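Looking After a Robot Arm: Setting Up the Freezer Station
Rundach Technical Pages for Younger Readers

Level: ages 9 to 12
Words in CAPITALS are explained at the bottom of the page.

A robot arm that moves drinks bottles has to be set up before it can do any work, and it has to be checked again every morning. The moving itself takes a few seconds. The setting up takes much longer, and most of this page is about that.

The arm described in these pages is a Koyama, and it works in our building in Jundlow. Its job is to carry plastic drink bottles to a chest freezer, lower them in through the open top and let go. On other runs it takes them out again. The program that tells the arm what to do is called Semora.

The place where a robot works, together with everything it needs to reach, is called a CELL. A cell in a car factory has a strong fence and a locked gate. Ours is the corner of a room. It contains the arm, the freezer, a wall behind the freezer and some floor. The freezer has a glass lid that slides, and the lid must be pushed back before the arm brings anything over.

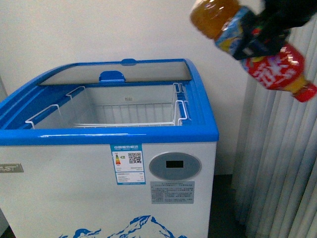 Step 1: Put the freezer in the right place

The arm does not know where the freezer is in the way that you know where your bed is. It has a list of positions stored as numbers. If the freezer is pushed sideways by the width of your thumb, the numbers are wrong by the width of your thumb, and a bottle could come down on the rim.

Two strips of tape on the floor show where the front corners go. The person setting up the cell pushes the freezer until both corners touch the tape, then presses down on each corner to see if it rocks. A freezer that rocks will also shake when its motor starts, and that makes the pictures from the cameras harder to use.

The plug is checked next. The cable must run along the wall and stay out of the space where the arm swings.

Step 2: Check the lid

A lid that lifts up on a hinge is awkward for a robot, as it sticks up into the space the arm wants to use. A sliding lid stays low. It has to be slid back far enough to leave a clear opening, and the arm must be told how big that opening is.

The person doing the check slides the lid back and forth by hand. It should move without sticking. Frost sometimes builds up in the groove and has to be wiped out with a cloth. Never use anything sharp for this. A scratched groove collects more frost than a smooth one.

Glass causes a second problem. Cameras can see through it, and they can also see the ceiling lights reflected in it. To a camera, a bright streak on glass can look like the edge of something solid. Semora has a setting that tells it to ignore very bright thin lines near the lid, and the setting has to be switched on again whenever the lights in the room are changed.

Step 3: Hang the basket

Inside the freezer is a basket made of wire. It hooks over the inner edges of the opening. When the basket is hung properly it cannot swing. When one hook has come off, it tilts, and bottles put into it will roll to one end.

Push down gently on the middle of the basket. If it moves, take it out and hang it again.

Step 4: Find the LANDMARKS

Tape on the floor gets the freezer nearly right. To get it exactly right, the arm uses its cameras. Semora is taught a few things on the front of the freezer that are easy to find and do not move. These are called landmarks. You use landmarks too, when you tell somebody to turn left at the post office.

A good landmark has sharp edges and strong colours, and there is only one of it. A plain white panel is a poor landmark, because every part of it looks like every other part. A printed label with a coloured border works well. So does the edge of the control panel. Cartoons work too, and the software has no idea that a penguin is a bird. It stores the drawing as a pattern of light and dark patches.

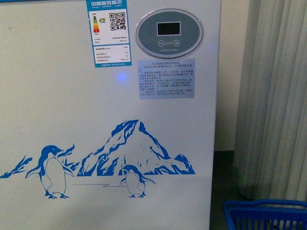 Once the landmarks have been chosen, each one is given a number and its position is measured. Semora then compares where a landmark ought to be with where the camera finds it. The difference between the two is called the OFFSET. If the offset is 2 millimetres, the arm adds 2 millimetres to every position on its list and carries on. If the offset is large, the arm stops and shows a message. Ours is number 1607, which means "station has moved". Somebody then has to go back to Step 1.

People often ask why the arm does not simply correct a large offset in the same way as a small one. A large offset might mean that the freezer has been pushed, but it might also mean that the camera has been knocked, or that a coat is hanging over the label. The arm cannot tell which of these has happened. A person can, so a person is asked to look.

Landmarks must be kept clean. Wipe the front of the freezer with a damp cloth and then a dry one. Do not peel off any stickers, even if they look old. If a sticker that was used as a landmark disappears, Semora has to be taught again from the start.

Step 5: Check the GRIPPER

The gripper is the robot's hand. It opens and closes, and it has to press hard enough to hold a bottle without crushing it. Bottles are slippery when they are cold, as water from the air settles on the outside in tiny drops.

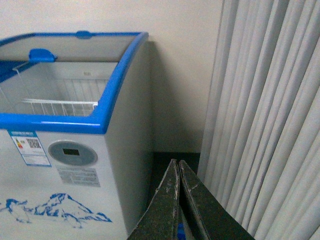

Grip depends on the surface of the fingers as much as on how hard they squeeze. A rough surface holds plastic better than a smooth one, in the same way that the sole of a trainer holds a gym floor better than a sock does. Over time the rough parts rub away. The two dark grey fingers on this arm have light scuffs along their edges, and marks of that kind are recorded in the cell's notebook with a small drawing. Scuffs are allowed. A split is not, and neither is a patch that has gone shiny. The check is done with a torch, with the arm switched off, and each finger is looked at on both sides.

After looking comes testing. A full bottle is placed between the fingers, the gripper is closed, and the arm lifts the bottle a short way and holds it still. A line is drawn on the bottle with a washable pen at the top of the fingers. If the line has slid down when the test ends, the bottle is slipping. The first thing to try is cleaning the fingers with warm water and a soft brush. Dust and sticky juice cause more slipping than wear does.

One set of fingers in our cell is used for up to 200 hours of work. Then the set is changed, whether it looks worn or not. Changing it means undoing the screws, fitting the new fingers and repeating the slip test.

Step 6: Run it slowly

The first run of the day is done with nothing in the gripper and at a low speed. One person watches the arm and keeps a hand on the STOP BUTTON. Another watches the screen. They do not swap jobs in the middle of a run.

The second run is done with one bottle. If both runs are good, the speed is raised to 80 per cent. It is never set to full speed in this cell. Liquid sloshes about inside a bottle when it is moved quickly, and the arm feels this as a wobble.

At the end of the day

Take any bottles out of the gripper.
Park the arm in its rest position.
Slide the freezer lid shut.
Write down any messages that appeared on the screen.
Write down anything that was cleaned, moved or changed, including small things.

The last two jobs are easy to forget. The person who sets up the cell in the morning may not be the person who closed it down, and the notebook is the first thing they read.

Words used on this page

CELL: the space a robot works in, with everything in it that the robot uses.
GRIPPER: the part at the end of a robot arm that holds things.
LANDMARK: something easy to find that does not move, used for working out where other things are.
OFFSET: the distance between where a thing should be and where it is.
STOP BUTTON: the button that stops the arm at once. Ours is red and as wide as a jam jar lid -- big enough to hit without looking.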